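Waxing leather boots without ruining them

Most of what gets sold for boot care is the same wax in a different tin. I've put four of them on the same pair of Noltmonts over the years and couldn't tell you which was which by the end of a winter. So buy whatever is cheap, and spend your effort on the steps below. None of this applies to suede or nubuck.

Step 1. Clean first
Pull the laces. Brush off the dry dirt, then wipe the leather with a cloth that's barely damp. Saddle soap is fine if the boots are filthy. I wouldn't bother with the Bundholm "prep foam", which did nothing for me that water didn't. Lay down newspaper if you care about your table. Wax gets into wood grain and stays there.
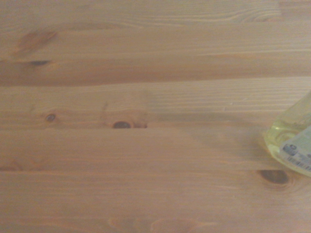

Step 2. Let them dry
Overnight, with paper stuffed in the toes. Keep them off the radiator, whatever your uncle says. Heat makes leather stiff and then it cracks where the boot bends.

Step 3. Test a patch
The Enwood tin says it "will not darken". Mine darkened. Rub a little on the inside of the tongue and look at it the next day.

Step 4. Put on less than you think
A pea-sized dab covers the toe. Work it in with a rag in small circles and go a bit heavier along the welt, where water gets in. People love the hair dryer trick for melting wax into the seams. I've tried it and saw no difference, apart from softer glue on one sole.
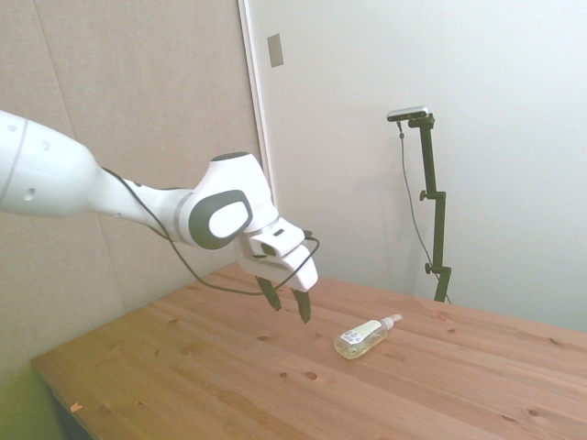

Leave the wax for an hour or so, then buff with a clean brush until your finger comes away dry. If it's still sticky, you used too much, and it will collect every bit of grit on the sidewalk.

How often? Sutherland's leaflet says every 7 days, and Sutherland sells wax. I do mine in October and again in April, and the boots are still going after over 700 miles. If water stops beading before then, do the toes again and leave the rest alone.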